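Chamado 406 – Luz forte no salão e canto do salão com gente demais
Pesquisar no suporte Hemmin Digite o número do chamado
Imprimir | Enviar por e-mail
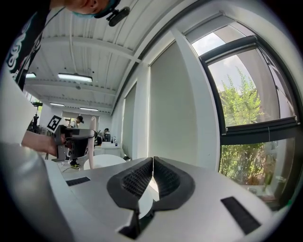 Anexo 1: salão aberto

Aberto em 2025-05-07, setor: Clirnivari, salão aberto

Oi, pessoal! Abro o chamado de novo porque o anterior (aquele de outubro) foi encerrado sozinho e o problema continua igualzinho. O salão é claro, todo mundo gosta dele assim, eu também gosto, mas lá pelo meio da manhã o reflexo fica tão forte que a gente trabalha apertando os olhos. E quem senta com monitor no fundo reclama mais ainda, coitado, porque não consegue ler nada na tela escura.

O que eu já tentei, pra vocês não me mandarem repetir tudo:

- Baixei o dimmer do painel Skaris pra 30. Melhorou por um tempinho, depois ele voltou pro valor cheio. Fiz isso 3 vezes e nas 3 voltou.
- Desliguei e religuei o painel, esperando uns minutos entre uma coisa e outra. Nada.
- Virei uma das estações de trabalho de lado. Ajudou no monitor, só que aí a cadeira ficou bem na passagem e o pessoal que circula em pé começou a esbarrar (desvirei no mesmo dia).

Outra coisa, já que estou aqui: a circulação. Tem gente em pé, gente sentada lá atrás, gente na bancada, e o caminho entre um grupo e outro é estreito. Dá pra marcar no chão uma faixa de passagem? Pode ser fita mesmo, não precisa de obra.

Atualização, mesma tarde: me ligaram do suporte e pediram pra conferir o agendamento no app Fisto. Fui lá e achei um horário salvo que eu nem sabia que existia! Ele manda a luz pro máximo a cada 20 minutos. Apaguei, salvei, saí, entrei de novo... e o horário estava lá outra vez. Tentei pelo celular e pelo computador, deu na mesma. Acho que é coisa de permissão, meu usuário aparece como "visitante" no cantinho do app, e visitante pelo jeito mexe mas não grava.

Então o que eu preciso de vocês é:

1. Trocar meu perfil no Fisto pra um que consiga salvar.
2. Apagar esse agendamento do salão.
3. Dizer se a fita no chão sai por este chamado ou se abro outro.

Enquanto isso deixei o dimmer em 30 na mão e vou baixando quando ele sobe. Não fechem o chamado ainda, por favor, amanhã cedo eu olho de novo e escrevo aqui.

Status: aguardando suporte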